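피킹 로봇의 성적표, 무엇을 어떻게 적을 것인가
물류 자동화 업체들이 시험 절차를 문서로 만들기 시작했다

2018년 9월 12일

물류 로봇 업체 오트우드(Otwood)의 시험 기록에는 성공률보다 먼저 나오는 항목이 있다. 상자의 치수와 고정 방식, 물건 목록, 그리고 시도 횟수다. 이 네 칸이 비어 있으면 성공률은 사내 보고서에 실리지 못한다. 지난 7월에 도입한 규칙이다.

상자에서 물건을 하나씩 집어내는 빈 피킹은 발표 자료의 숫자만으로 비교하기 어려운 분야다. 어떤 업체는 똑같은 종이 상자를 집은 결과를 내고, 어떤 업체는 모양이 제각각인 생활용품을 집은 결과를 낸다. 물건을 놓쳤다가 다시 집은 경우를 성공으로 치는 곳도 있고 실패로 치는 곳도 있다. 구매 담당자가 받아 보는 것은 대개 백분율 하나다.

오트우드에서 시험 절차를 맡고 있는 브리트니 히버트(Brittany Hiebert)는 같은 장비로도 기준에 따라 결과가 크게 달라진다고 했다. 이 회사는 새 규칙을 만들면서 이전 시도 1216건의 기록을 다시 읽었다. 그중 물건 종류와 시작 위치, 종료 조건이 모두 남아 있어 다시 채점할 수 있는 것은 826건이었다. 나머지는 집계에서 뺐다.

"성공이라고만 적혀 있고 무엇을 집었는지 없는 줄이 많았습니다. 당시에는 다들 기억하고 있으니 적지 않았던 겁니다." 히버트의 말이다.

새 절차의 첫 장은 물건에 관한 것이다. 시험 세트는 20종으로 구성하고, 단단한 것과 무른 것, 표면이 매끈한 것과 요철이 있는 것, 좌우가 대칭인 것과 그렇지 않은 것을 섞는다. 로봇이 잘 집는 물건만 남기는 일을 막기 위해 시험 기간 중에는 세트를 바꿀 수 없다. 파손된 물건은 같은 품목으로 교체하고 교체 일자를 적는다.

두 번째 장은 상자와 작업대를 다룬다. 상자가 조금만 밀려도 벽면 근처의 파지 위치가 달라지므로 고정 상태를 시험 전후에 확인하도록 했다. 클램프를 쓸 경우 물린 위치를 작업대에 표시하고, 로봇의 동작 범위 안에 손잡이나 돌출부가 들어오는지 저속으로 먼저 돌려 본다. 손목을 따라가는 케이블도 점검 대상이다. 벽 쪽 물건을 향해 손목을 돌릴 때 케이블 고리가 상자 테두리에 걸리지 않아야 한다.

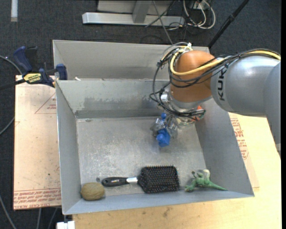 금속 상자 안으로 내려온 쿠카 로봇의 그리퍼. 바닥 앞쪽에 빗과 초록색 장난감 도마뱀 등이 놓여 있다.

벽에 붙은 물건은 별도 항목으로 기록한다. 상자 가운데 놓인 물건은 그리퍼가 어느 방향에서든 접근할 수 있지만, 벽이나 모서리에 닿은 물건은 접근 각도가 제한된다. 두 경우를 합쳐 평균을 내면 어려운 쪽의 결과가 가려진다. 오트우드는 중앙, 벽면, 모서리의 세 구역으로 나눠 따로 성공률을 내고, 합산 수치를 쓸 때는 구역별 수치를 반드시 함께 싣는다.

실패의 정의도 정했다. 물건을 들어 올려 목표 칸에 내려놓고 그리퍼가 완전히 떨어지면 성공이다. 옮기는 도중 떨어뜨리면 목표 칸 안에 들어갔더라도 실패로 적는다. 두 개를 한꺼번에 집은 경우는 실패이되 원인 칸에 따로 표시한다. 사람이 손을 대 물건 위치를 고쳤다면 그 시도는 무효로 하고 횟수만 남긴다. 무효 건수가 많으면 그 자체가 보고 사항이다.

안전 규정은 기존의 산업용 로봇 규정을 그대로 따르고 몇 가지를 더했다. 물건을 다시 배치할 때는 팔을 대기 위치로 보내고 정지 상태를 확인한 뒤 상자에 손을 넣는다. 원격 정지만으로는 접근할 수 없다. 바닥 전선은 작업자가 드나드는 쪽을 피해 배선하고, 교대할 때마다 작업대 주변을 확인해 서명한다.

절차가 늘어난 만큼 시간도 더 든다. 부품 유통사 매키넌(McKinnon)의 자동화 담당 부서는 오트우드의 초안을 가져다 써 본 뒤 기록 항목을 줄였다. 시도마다 적던 조명 상태를 하루에 한 번만 적고, 물건의 초기 위치는 문장으로 쓰는 대신 사진으로 남긴다. 이 부서는 장비 한 대의 합격 판정에 시도 1000회를 요구한다. 그보다 적으면 드물게 나오는 실패, 예를 들어 납작한 물건이 그리퍼 손가락 사이에 끼는 경우를 놓친다는 이유에서다.

반대 의견도 있다. 그리퍼를 만드는 푸스틱(Pustik)은 물건 세트를 고정하면 업체들이 그 세트에만 맞춰 장비를 조정하게 된다고 본다. 이 회사는 공개 세트와 별도로 시험 당일에 처음 꺼내는 물건을 두자고 제안했다. 히버트도 그 지적에는 동의하지만, 비공개 물건을 누가 고르고 보관할지는 합의하지 못했다고 했다.

세 회사는 기록 양식부터 맞추기로 하고 공통 서식을 검토하고 있다. 현재 초안은 두 쪽 분량이며, 첫 쪽에는 장비와 상자, 물건에 관한 항목이, 둘째 쪽에는 구역별 결과와 무효 건수가 들어간다. 비공개 물건에 관한 칸은 아직 비어 있다.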